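Ticket 1437: Blue block keeps going missing from the sorting table kit
Opened by: Danang Manurung
Area: Activity tables, Urside room
Status: Open, waiting on parts

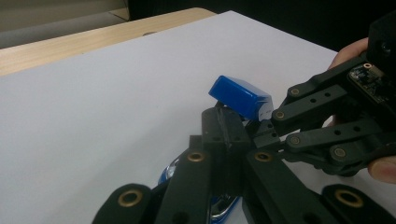 Attachment 1: blue block over the white sheet, second blue and silver item underneath.

Original message

Hello all, and sorry in advance for the length of this one. I've been putting off writing it up because every time I sit down to do it the problem changes shape a bit, but I think I have enough now to be useful.

The short version is that the Begay table kit won't check out clean. The kit list says 30 pieces, the tray comes back with 30 pieces, and the kit still fails the end-of-day check in Skukus because one of the small blue ones has been entered as something else. I've had it logged as a battery pack, as a block, and once (my favourite) as "misc blue". It's the little rounded rectangle, royal blue and glossy, with the white label on one end. I can completely see how people get there. At arm's length it does look like a small wrapped battery pack, and if you file it with the batteries it goes into the wrong drawer, and then the next table is a piece short and somebody comes looking for me.

The second half of the trouble is the other blue thing, the one with the shiny silver parts. They get picked up together and put down together, and when they're close to each other on the sheet it's very easy to record one and miss the other. I've done it myself, with a cup of tea in the other hand, so no blame intended at all.

What I've tried so far:

Went through the kit list line by line and corrected the wording for the blue block. It now reads "block, blue, small, white end". That held for a couple of sessions and then the old wording came back, so I suspect there is a second copy of the list somewhere.

Put the big white sheet down over the table. The table is a lovely pale wood but the grain is busy enough that small things get lost on it, particularly in the afternoon. The white is much kinder on the eyes and I'd like to keep it whatever else we decide. My one complaint is that it slides a bit.

Moved the battery tin to the other end of the shelf, so you'd have to walk to make the mistake. People walked.

What I haven't tried is relabelling the block itself. There is already a faint pattern printed on the white end and I don't want to cover it if it means something to whoever bought the kit. Does anyone know?

Thanks for reading all that,
Danang

Reply from Prero desk

Hi Danang, please never apologise for a long ticket, the short ones are the ones that cost us an afternoon.

You're right about the second copy. Kit lists are stored once for the room and once for the kit, and the room copy wins whenever the two disagree. You've been fixing the kit copy, and every night the room copy has been quietly putting it back. I've opened the Urside room list and the block is on line 14 as "battery, blue". I have changed it to match your wording, which is very clear, and I'd leave the kit copy alone for now so we can see whether the change holds.

On the printed end, I had a look through the purchase notes and can't find any mention of it. That doesn't prove it's unimportant. Could you hold off on stickers until I've asked the stores team?

For the sliding sheet, the tables in the front room use four dabs of the reusable putty, one under each corner. It peels off the wood without leaving a mark as long as you don't leave it there for months. (Ask me about the months. Actually don't.)

One question back to you: when the check fails, does it name the missing piece, or does it only give you the red bar?

Reply from Danang Manurung

Red bar first, and then the name if you click through, but the click-through only works on the desk computer. On the tablet it goes to a blank page. I hadn't mentioned it because I assumed it was our wifi, which is a bit temperamental at that end of the building.

I've run the check twice since your change. The first was clean, hooray. The second failed, but on a different line: this time it was the silver and blue one that wasn't recorded. The block was fine. So I think you've fixed the thing I asked about and we've uncovered the thing hiding behind it, which is a kind of progress!

The putty is on. Big improvement. The sheet stays where it's put now, even when people lean on it, and I've stopped finding bits tucked under the edge.

Reply from Prero desk

Good news and slightly less good news, then. I can see the failed check at my end. The silver and blue piece has no description in the room list, only a code, 117, so anyone recording by hand has to know what 117 is. I'd guess most people skip the line and mean to come back to it.

I don't want to write a description for something I haven't held. From the attachment I can make out a curved blue rim and some shiny silver, and it looks rounded, but I couldn't tell you whether it's a toy or a little can or something else again. Would you mind sending me whatever you call it in the room? Whatever the regulars say is usually the best name, even if it's a silly one.

I've split the blank page on the tablet into its own ticket so it doesn't get lost in here. You're copied on it.

Reply from Danang Manurung

I asked at the table and got three different answers and a small argument, so give me until tomorrow afternoon on the name.

In the meantime I've started a habit that seems to help: the two blue pieces go down at opposite corners of the sheet before anybody starts recording, block at the top left and the other at the bottom right. It adds a moment to setting up, but you can't really mistake one for the other once there's some white between them. I've written it on the card inside the tray lid, under the note about counting the pieces back in.

Two things still to do on my side, the name for 117 and a spare block if stores have one. I'd be grateful for a spare in the same colour if there's a choice, as the card says blue and I've already used up the good pen.

Reply from Prero desk

Spare requested, in blue. Stores haven't come back about the printed end yet, so please keep the stickers off both of them when it arrives. I'll leave this open until the name goes in and we've had a week of clean checks.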